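The Bed Is the Best Folding Table You Own

My mother folded on the bed. My grandmother folded on the bed. I spent 11 years trying to fold on a kitchen counter like a person in a catalog, and I'm here to tell you I've gone back to the bed and I am so much happier!

It started in March, when the heating in my building in Pravthorpe was still going full blast and I had every dark sweatshirt I own out at once. Fleece is the worst of it. It slides, it puffs back up, it picks up lint from anything pale you set next to it (ask me about the white bath mat). My friend Thandeka Pretorius swears by rolling hers. I've tried rolling, and by morning the drawer looks like a nest.

So now I do pants first. Legs together, waistband flat, fold up from the ankle, done. Jackets come next, and for those I stole a trick from Ayanda Mofokeng, who ran the folding wall at Hendricks for 12 years before she opened her own alterations place. She zips every jacket all the way up, lays it face down and brings the sleeves straight across the back, no crossing. "If the cuffs poke out, start over," she told me, and I do, most of the time. Tops go last, when I'm tired, and you can tell.

I also shake everything once, hard, before it goes down on the sheet. My neighbors must think I'm beating a rug. And I keep the quilt on, folded back toward the top, as a sort of waiting area for whatever I haven't decided about yet. Some of it has been waiting a good long while.
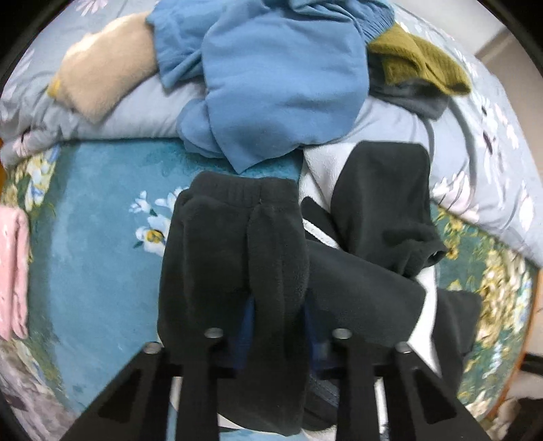
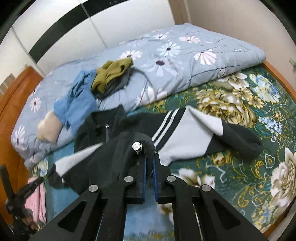
Dark clothes on the bed, with a blue top still to be dealt with.

Should fleece be hung up or folded?
Folding is better for most of it. A heavy fleece can stretch at the shoulders on a thin hanger, so keep hangers for the light zip-ups and give the thick ones a deep drawer or a shelf.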